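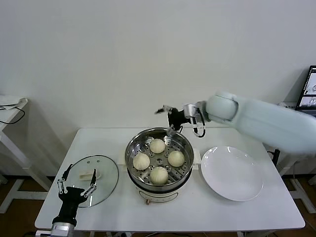 Grirkley Steamed Buns, readme

Notes and files for the bun-serving set. Covers the table setup, the pot, the plate, how things get put back between rounds. Written fast, fix what's wrong and push it.

What's in here

197 clips, buns going from steamer basket to plate
34 of those start with the lid still on the pot
21 are resets (buns back in the basket), keep them seperate
labels.csv, one line per clip
notes.txt, whatever got written down that day

Table layout

White table, plain wall behind. Lid on the left, steamer in the middle, plate on the right. Same order every time. If lid and plate are swapped the clip goes in the Flastbridge folder, different layout, don't mix.

Things on the table

Steamer: white electric base, stainless basket on top with holes in the floor. Basket lifts off. For this set it stays on.
Lid: clear glass, steel rim, cream handle. Lies flat when it's off the pot.
Plate: large, round, white, wide shallow rim. Starts empty.
Buns: four, pale, pleated tops. Set out in a diamond, one back, one front, one each side. They aren't all the same size, fine.

Labels

lid_start: on / off
first_bun: back, front, left, right
plate_end: number of buns on the plate
squashed: y / n. A dent counts. A fingerprint-size mark doesn't
dropped: y / n, table or floor, same label

Left and right are as you face the table with the lid on your left. Early rows had this backwards. Should all be fixed, clip 69 was the last one found.

Between rounds

Buns back in the diamond, pleats up
Wipe the plate, it gets glare spots
Turn the base so the small brass-colored fitting faces front
Lid back on the left (or on the pot, check the list)

Known problems

Glass lid is hard to see against the white table, mostly you get the rim. Plate has the same trouble. Darker cloth got tried for the Gistamgate set and the buns looked orange, so no cloth.

Sunday clips are brighter than the rest. Left as is.

lid_start is blank in a few rows. Treat as off untill someone checks.

To do

tongs version
two-tier basket
merge the Szabo labels, column names don't match yet
better name for the squashed column

Use

Free for teaching and non-commercial work. Keep this file with the clips if you copy them.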